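4. Setting Up the Stick and Buttons

Before you start this section, the side panels of the Gindwood cabinet must be closed and the control panel must lie on its back, with the wiring facing you. If you have not connected the power board yet, go back to section 3.

You will need the small screwdriver from the accessory bag, the bundle of colored wires marked P1, and the bundle marked P2. Start with player one and finish this side fully before you open the second bundle.

4.1 Mounting the stick

1. Put the stick through the large hole from below. The five-pin connector must point to the right, seen from the wiring side.

2. Tighten the four screws by hand first, then a half turn with the screwdriver. Do not use an electric tool.

CAUTION: If the screws are too tight, the plate bends and the diagonal directions become difficult to reach. In fighting games you will notice this at once, for example when a quarter-circle move comes out as a plain jump.

3. Screw the ball top on. Hold the shaft from below so that it does not turn together with the ball.
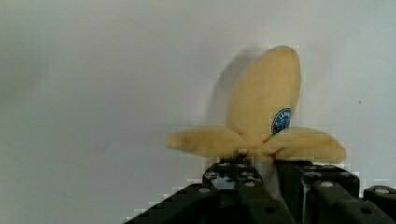
Banana with the peel open, blue sticker at the side.

4.2 Connecting the buttons

4. Each player has six action buttons, in two rows. The upper row is for punches and the lower row is for kicks, from light on the left to heavy on the right. Most of the older fighting games expect this order.

5. Push one colored wire and one black wire on every button. The black wires are all joined in one chain, and it does not matter which button comes first in the chain.

Note: On panels sold before March, the Start button uses a gray wire. On newer panels it is white. The function is the same.

6. Plug the bundle into the Brekholm board at the socket P1. The plug goes in only one way. If it does not go in, turn it around - please do not force it.

4.3 Testing the inputs

7. Switch the cabinet on and hold the Service button for 5 seconds. The input test appears on the screen.

8. Move the stick slowly in a full circle. All eight directions must light up one after another. If one direction stays dark, look at the connector from step 1 again.

9. Press each button several times, also quickly. A button which lights up only sometimes usually has a loose black wire.

10. Set the input delay in the Service menu to 2. Higher values are meant for old displays, and they make combos harder to time.

11. Repeat steps 1 to 9 for player two with the P2 bundle, then leave the menu with Start.
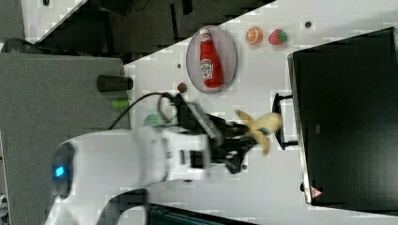

4.4 Closing the control panel

12. Switch the cabinet off and pull out the power plug. Turn the panel over and check that no wire is caught at the hinge, then fasten the two latches at the front.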